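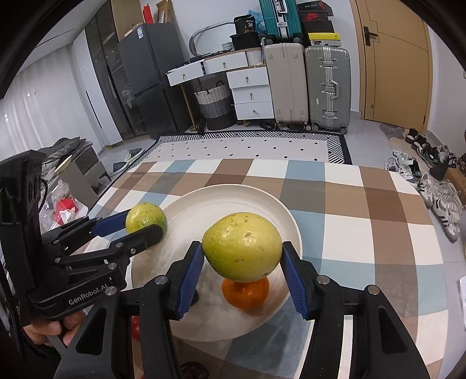

Abb. 4: Gelbgrüne, zitrusartige Frucht mit bräunlicher Narbe über einem Teller mit Mandarine; links eine kleinere grün-gelbe Frucht.

4.2 Schalenfarbe und Merkmale der Oberfläche

Bei der Beschreibung von Obst, das im Haushalt auf dem Tisch steht, ist die Farbe der Schale das Merkmal, welches die Befragten zuerst nennen. In unserem Material aus Letow wurde für 3.251 Früchte eine Beschreibung in freien Worten aufgenommen. Davon enthalten 2.001 Beschreibungen an erster Stelle ein Farbwort, erst danach folgen die Größe, die Form oder der Name der Frucht. Dieser Befund entspricht der Erwartung aus Abschnitt 2. Weniger erwartet war für uns, wie oft ein einziges Farbwort nicht genügte.

Die größere Frucht in Abb. 4 zeigt diese Schwierigkeit deutlich. Sie ist unten links stärker grün, auf der rechten Seite dagegen blasser gelb, und ein einzelnes Farbwort gibt nur einen der beiden Töne wieder. Dazu kommen kleine dunkle Flecken und glänzende Stellen. Die Mandarine auf dem Teller ist dagegen leuchtend orange und wäre mit einem Wort ausreichend beschrieben. Für die Kodierung haben wir deshalb zwei Klassen unterschieden: einfarbig und mischfarbig. Als mischfarbig gilt eine Frucht, wenn zwei Farbtöne ohne Anstrengung des Auges erkannt werden und jeder von ihnen eine zusammenhängende Fläche bildet. Einzelne Punkte werden nicht als Fläche gerechnet, auch wenn sie zahlreich sind.

Die Zuordnung erfolgte nach der Prornimer-Tafel, die 17 Farbfelder zwischen Dunkelgrün und Rotorange enthält. Wir haben diese Tafel ohne Änderung übernommen, obwohl ihre Felder im Bereich Gelbgrün sehr nahe beieinander liegen. Gerade in diesem Bereich waren die Kodierenden am häufigsten uneinig. Wenn zwei benachbarte Felder genannt wurden, ist das hellere eingetragen worden. Bei einem Abstand von mehr als einem Feld wurde die Frucht erneut beurteilt, und zwar von einer dritten Person, welche die ersten Urteile nicht kannte.

Eine besondere Aufmerksamkeit verlangen die Narben. In der Abbildung liegt eine solche bräunliche Stelle oberhalb der Mitte der großen Frucht. Viele Befragte sprachen bei ähnlichen Stellen von „Fehlern“ oder von „Schmutz“, und einige erklärten, dass sie eine solche Frucht mit der Narbe nach unten auf den Teller legen würden. Ob sie es im Alltag tun, können wir mit unseren Daten nicht prüfen. Für den Geschmack wurde die Narbe nur selten als wichtig angesehen — die Ablehnung bezog sich fast immer auf das Aussehen vor Gästen. Kleine dunkle Punkte störten dagegen kaum und wurden in den freien Beschreibungen meistens gar nicht erwähnt.

Auch die Unterlage beeinflusst das Urteil über die Farbe. Der runde, gebrochen weiße Teller in Abb. 4 hat einen erhöhten Rand und eine flache Mitte, er steht auf einer Tischdecke mit großen Karos in Weiß, Braun, Beige, Grau und gedämpftem Blau. Vor dem hellen Teller wird ein grüner Anteil der Schale leicht erkannt. Über einem braunen oder grauen Karo wurde derselbe Farbton in unseren Vorversuchen öfter als Gelb bezeichnet. Wir haben darum im Juli eine Wiederholung mit 70 Früchten durchgeführt, bei welcher jede Frucht einmal auf hellem Geschirr und einmal direkt auf gemustertem Stoff beurteilt wurde. Die gemusterten Stoffe stammten aus der Reihe Plastach, die in Letow in mehreren Haushalten vorhanden war. Die Richtung des Unterschieds blieb gleich, seine Größe war jedoch geringer als im Vorversuch.

Zuletzt ist die Benennung zu erwähnen. Bei grün-gelben Früchten wechselten die Befragten oft zwischen Zitrone, Limette und Orange, manchmal innerhalb desselben Satzes. Wir verwenden in diesem Fall den allgemeinen Ausdruck „zitrusartig“, wie es schon in der Wortliste von Pîrvu vorgesehen ist, und verzichten auf eine botanische Bestimmung. Bei orangefarbenen kleinen Früchten war die Benennung als Mandarine dagegen beinahe einheitlich. Die Verteilung der Namen auf die Farbfelder wird in Abschnitt 4.3 getrennt nach Haushalten dargestellt.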